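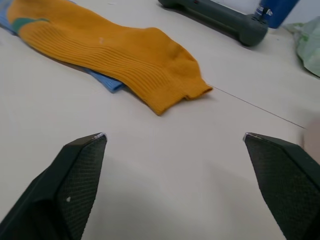 Subject: Re: [arkelholm-mending] Ribbed socks, sorting and darning
List: Arkelholm mending and knitting list

On the evening of the last list digest, another member wrote:
> I have a bag of odd socks from the winter and I want to
> sort them before I decide which to darn. Do you pair them
> up first or check for holes first? Also, is Faretti yarn
> any use for heels, or does it felt?
>
> The ribbing has gone baggy on 2 of mine. Worth saving?

I check for wear first and pair afterwards. If one of a pair is past mending there is no point in hunting for the other.

I lay each sock flat on a pale table, heel to one side, and smooth it out with my hand. Mustard and orange ones are easy to check this way as the grooves in the rib show darker than the ridges and a thin patch looks paler than the rest. Navy and black I hold up to a window instead.

Faretti has been all right for me on heels. It did felt slightly after a summer of washing at 40, but the darn held. A ball of the Plukura sock yarn lasts longer and costs 86 pence more at the shop here. I have not tried Yimyam.

Baggy ribbing: wash the sock, pull the cuff lengthways so the ribs close up, and dry it flat. If it is still loose, thread a bit of shirring elastic round the inside of the top, two rows, not too tight. I would do that before unpicking anything.

Keep the ones that don't match. The good parts do for patches, and a contrasting colour on the heel looks fine inside a boot.

The July swap box still has room for odd socks if you want rid of any. Clean ones only please.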